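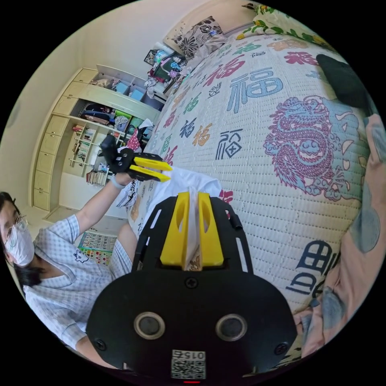 Bedding care sheet revised for printed quilted covers

Meltberg has issued a revised care sheet for light-coloured quilted bed covers with printed characters. It replaces the version put out in April and applies from 25/06/2022. The text was prepared by Gonzalo Garrido, who handles bedding queries at the Stankevičius textile advice desk.

The main change concerns storage bags. Thin white plastic bags should be taken off the bed before the cover is straightened, and flattened from the closed end towards the neck. The sheet sets a maximum load of 700 g for the thinnest grade. Heavier items go in a cotton sack.

Wash temperature for the quilted layer is now limited to 60 degrees, with a slow spin. Covers with large 福 characters, the sign for good fortune, are to be washed inside out. Red print should be tested on a damp cloth first.
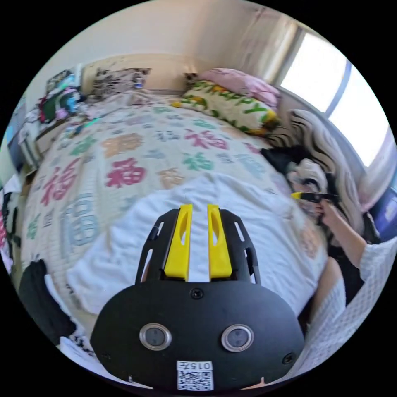 Loose top sheets are treated separately. A sheet lying over the lower half of the bed should be lifted off whole, shaken once and folded lengthwise before the quilt is pulled flat. Pillows stay at the head until the quilt is smooth, then go back on top. The earlier sheet had these steps in the reverse order, and readers reported creases along the foot of the bed.

Smaller white items are to be held by a gathered corner and allowed to hang before folding. On wide beds the work is set out for 2 people, one on each side.

Dulter, which prints the sheet, has run off 300 copies for the advice desk. A shorter version for single beds is in preparation under the working title Cloltusetti. No date has been given for it. 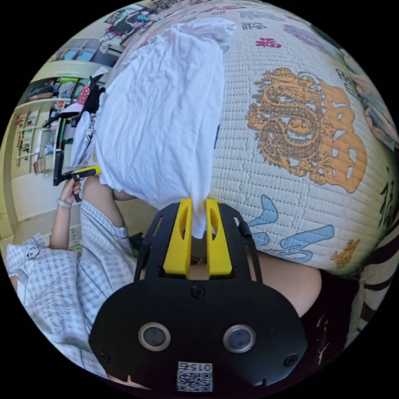
White cloth held by a gathered corner, with dragon and 福 prints on the bed cover.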